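Keeping House for a Shared Workroom, Handout 7: Bags, Bins and the Hook by the Door

OK everybody, these are my notes for the session on trash. I know it's not the glamorous week (that was shelving, and half of you skipped it!), but I get more questions about bags than about anything else in this course, so I've given it a handout of its own. Read it before you come and bring your complaints.

If you missed the last session, ask Zeyu Zhong for a copy of the shelving notes. I'm out of them.

Size first

Most of the trouble people have with a bag comes from buying the wrong one. A bag has to go down the inside of the bin, reach the bottom, and still have enough left over to fold across the rim and hang down outside. So measure the height of the bin, add half the width of the base, and then add a good hand's width for the fold. Then measure around the rim with a piece of string, lay the string down doubled, and that's the flat width you need at the very least. I like a couple of inches more than that. A bag that's too tight will split when you stretch it over, and it always splits at the seam, and you won't notice until you lift it out.

A bag that's too big is less of a disaster but it bunches, and the bunching eats up space inside a small round bin faster than you'd think. If big bags are all you have, gather the extra on one side, twist it, and tie a loose knot on the outside of the rim. It looks scruffy. It holds.

Getting the thing open

You all know the feeling, rubbing away at the wrong edge for a full minute. Find the sealed end first (it has a stiff line across it) and go to the opposite one. Pinch one corner and roll it between finger and thumb, and when you get the tiniest gap, pull the two layers apart sideways. Slightly damp fingers help a lot, and I keep a sponge handy for exactly that. Then take the open edge in both hands and swing the bag down hard, once, so it fills with air.

Fitting it

Put the bin on the floor, not on a table, you want to be above it. Push the bag down with your fist until you feel the bottom of the bin, then work around the rim folding the edge over as you go. Do the far side first and come back toward yourself. When it's all folded down, put your hand back in and run it around the inside wall to let the trapped air out. In class we'll time this just for fun. My first go ever took 2 minutes and I was quite proud of it, and the Gamon group last August had it down to nearly 20 seconds, which I still find a bit insulting.

Where the spares live

There are two schools on this. One says put spare bags flat in the bottom of the bin, underneath the one in use. I did this for years and I've gone off it, because a leak gets to all of them. The other says hang them up near the bin, and that's what I do now. A small hook on the wall, one bag knotted over it by the neck, and it's right there when you want it. You can see it from across the room, so people do use it. Mind the paint if you're taking a stick-on hook down again, and warm it with a hair dryer first.

Please don't keep the whole supply on the floor. I've been guilty of this one myself, I pull out a whole roll's worth looking for the right size, and then they sit in a heap for a week and get mixed up with the ones that are going out. Shake each one, press it flat, fold it in thirds lengthwise and then roll it up. Light-colored bags go in a separate bundle from black ones if your building sorts by color (the Rodari rooms do, the Mao rooms don't, check the sheet on your door).

Cardboard and tape

Cardboard never goes in the bagged bin. Slit the tape, flatten the box, lean it against the wall, and carry the lot out together. Packing tape gets put away the same day it comes out or it picks up carpet fuzz along the edge and then it won't stick to anything. Ask me how I know.

To do before next time

Measure one bin at home and write down the bag size you think it needs, and then the size you've been buying. Line it the way I described and leave it in use for a few days. Bring your numbers, and your string if you want me to check them. We're in room 19 again, same time, and we'll start on labels and the Flikon cabinet.

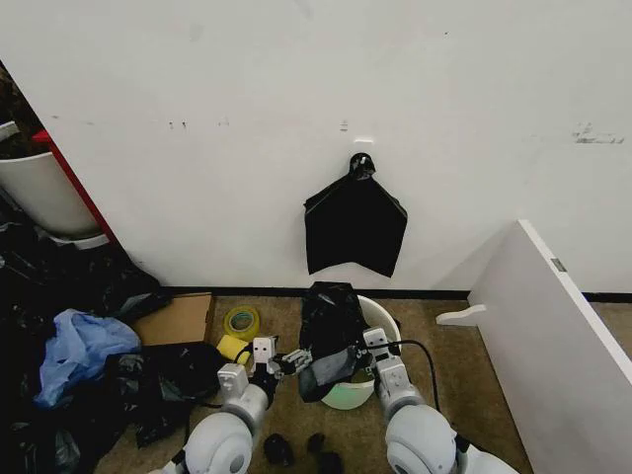 Oh, and whoever borrowed my good scissors after the shelving session, I'd love them back before we get to labels, they're the only pair that cuts the backing paper cleanly.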